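Boletín de julio
Noticias del taller

Lo que aprendimos con el brazo pequeño (y por qué pasó parada toda una mañana la mesa de Arain)

Ya sé que muchos de vosotros habéis oído la historia por los pasillos, y que cada cual la cuenta a su manera. Como fui yo quien estaba delante cuando ocurrió, me ha tocado escribirla para el boletín, y lo hago con gusto, aunque me vais a permitir que dé algún rodeo.

Para los que os habéis incorporado hace poco: Arain es el banco de pruebas en el que ensayamos el reparto de piezas por casillas antes de llevarlo a la línea de Heluvent. El brazo coge una pieza, la coloca en la casilla que le toca, abre los dedos, sube y vuelve a empezar. El software que decide a qué casilla va cada cosa es Sinduvico, que ya conocéis, y las casillas son las de siempre, cinta azul de pintor pegada a mano sobre una superficie beige.

La mañana del incidente habíamos programado 70 ciclos seguidos. Yareli Carrillo estaba en el puesto de control y yo andaba cerca, con el café en la mano y pensando en otra cosa. Todo iba bien, con ese ruidito regular que al final ni se oye, hasta que en el ciclo 18 el brazo bajó más de la cuenta. No fue un golpe fuerte. Fue más bien un apoyo, un empujón sostenido contra la superficie, y a continuación los dedos se desplazaron lateralmente sin haber subido. Yareli pulsó la seta de emergencia enseguida (me ganó por bastante, lo confieso) y ahí se quedó todo quieto.

No hubo ningún daño personal, que es lo primero que preguntó todo el mundo y con razón. Tampoco se dobló nada: desmontamos los dedos, los comprobamos y estaban rectos. Pero un brazo que empuja donde no debe es un asunto serio, por pequeño que sea el brazo, y se abrió parte igual que se habría abierto con uno grande.

La revisión la llevó Umut Erdem, que vino desde Drolon con su maletín y una paciencia que yo no tengo. Empezó por lo que menos nos apetecía, repasar la zona con los dedos abiertos, casilla por casilla, mirando por la cámara de la muñeca.

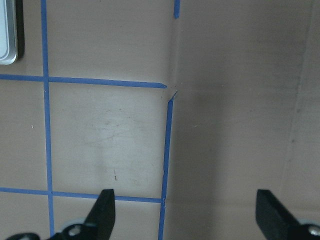 Qué falló

Fueron 2 cosas, y ninguna habría bastado por sí sola, lo que explica que llevásemos tanto tiempo trabajando sin enterarnos.

La primera es la altura. Sinduvico calculaba la bajada suponiendo que la superficie era un único plano, y la nuestra no lo es: tiene pliegues, y junto a un pliegue la cota cambia. Son diferencias pequeñas, de las que no se aprecian pasando la mano, pero la calibración se había hecho con un solo punto, en el centro de una casilla, y de ahí se había extendido a todas las demás. Me acuerdo perfectamente de cuándo lo dejamos así. Íbamos con prisa, era «para probar», y ya sabéis lo que duran las cosas que se ponen para probar.

La segunda es el límite de fuerza. El brazo tiene una parada automática que debería haber saltado al notar resistencia, y no saltó porque el umbral seguía con el valor que habíamos puesto para una pinza anterior, más pesada. Umut lo encontró comparando los ficheros de configuración línea a línea. Cuando nos lo enseñó nos quedamos los dos callados un buen rato.

También hablamos largo y tendido de la cinta. Al estar puesta a mano, los bordes no quedan perfectos, hay tiras algo inclinadas y alguna esquina donde dos trozos no acaban de encontrarse. Para una persona eso no tiene la menor importancia. Para un programa que busca esquinas para orientarse sí que la tiene, y aunque en este caso no fue la causa, Umut pidió que constara en el parte como punto débil. Lo mismo con las marcas y motas que va cogiendo la superficie – una mancha oscura puede dar una lectura falsa, y más vale saberlo.

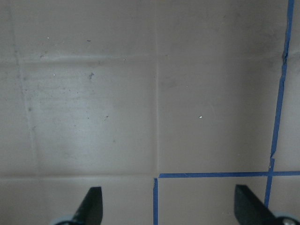 A partir de ahora la calibración de altura se hace en todas las casillas y también a ambos lados de cada pliegue, y se repite siempre que alguien mueva o cambie la superficie. El umbral de fuerza queda ligado a la pinza montada: si se cambia la pinza y no se actualiza el valor, el programa no arranca. Yareli ha escrito una hoja de comprobación muy clara, que está colgada al lado del puesto, y os pido por favor que la uséis aunque os parezca que os la sabéis de memoria.

Otra cosa que hemos cambiado, y que a mí me parece la más importante, es que durante los primeros ciclos de cualquier tanda haya alguien atento y con la seta a mano. Atento de verdad, sin café y sin el teléfono. Lo digo por mí antes que por nadie.

Antes de volver a la línea de Heluvent queda repetir la tanda completa a velocidad reducida. Si alguien quiere acercarse a verla será bienvenido, pero avisad antes a Yareli y quedaos detrás de la marca del suelo.

Y gracias a Umut, que se quedó hasta después de las ocho de la tarde y perdió el tren por nuestra culpa. Le debemos una cena.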